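We retrained the grasp policy overnight on 2914 demos, all recorded with the hand-held gripper, and I can't stop grinning! The old set had 1530, nearly all from one room (my fault). Mei wanted more rooms, more clutter, odd tables, and she was right: in the kitchen it had never seen, we got 90 percent of picks. Same network, same five epochs.
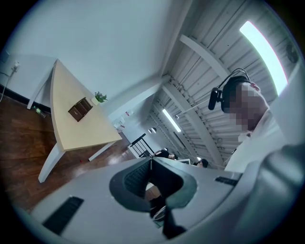 Posted by Todor Babić

Next up is picking things off the floor, bottles first. I want the Prestbridge rooms in the set before May.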